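Stastgate adds stem-based practice looping to its Takács music software

Stastgate has released version 2 of Takács, its practice and rehearsal software for musicians and DJs. The update adds a looping mode that works on separate parts of a recording, so a user can repeat the bass line of a song while the drums and vocals carry on as normal.

Earlier versions of Takács could only loop a full stereo track. In version 2, the software splits a song into vocals, drums, bass and other instruments when it is imported. Each part gets its own loop points, volume control and speed setting. Loops can be saved with the song and opened again on another computer using the same account.

The splitting is done on the user's own machine, and no audio is sent to Stastgate. A progress bar shows how much of the song has been prepared, and playback of the original track is available while the work is going on.

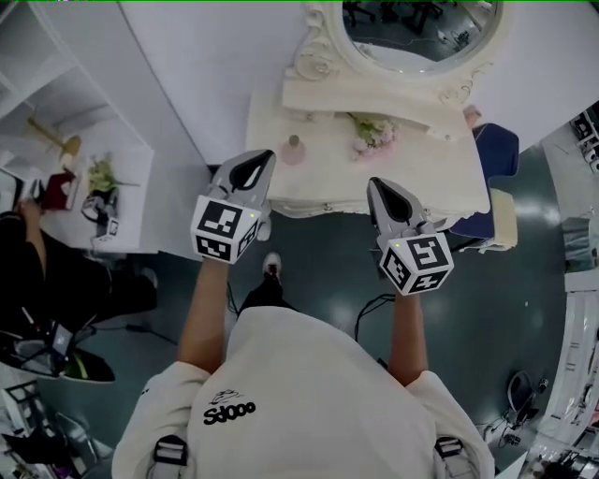

Changes to the song library

The library has been rebuilt for people with large collections. Songs can now be sorted by key, tempo, date added or last practiced, and playlists can be nested in folders. Search results appear as the user types. The limit on saved loops per song has been raised to 87.

Takács 2 also comes with 967 backing tracks recorded for the company at its studio in Lulton. They cover blues, funk, house, country and several kinds of Latin music. All of them were recorded in separate parts, so they can be looped right away without being split first.

Nearly 2000 users took part in the public test, which opened in May. Two requests came up often during the test and have been included in the release: a count-in before each loop, and support for foot pedals that send standard MIDI messages. Pedal assignments are found under Settings, then Controllers.

Price and availability

Takács 2 is available now for Windows and macOS from the Stastgate website. It is a free update for anyone who already owns a license. New users can try the full program for 14 days, after which saving is turned off until a license is entered. Songs and loops saved in the first version will open in version 2, but files saved in version 2 cannot be opened in the older program.

About Stastgate

Stastgate makes software for learning, rehearsing and performing music. The company is based in Jorcombe and has a recording studio in Lulton.

Filed under: Music Software / Product News

Last updated: 18/09/2022

Recent releases
Takács public test now open
Stastgate opens recording studio in Lulton
MIDI controller support: list of tested devices
Stastgate moves to new offices in Jorcombe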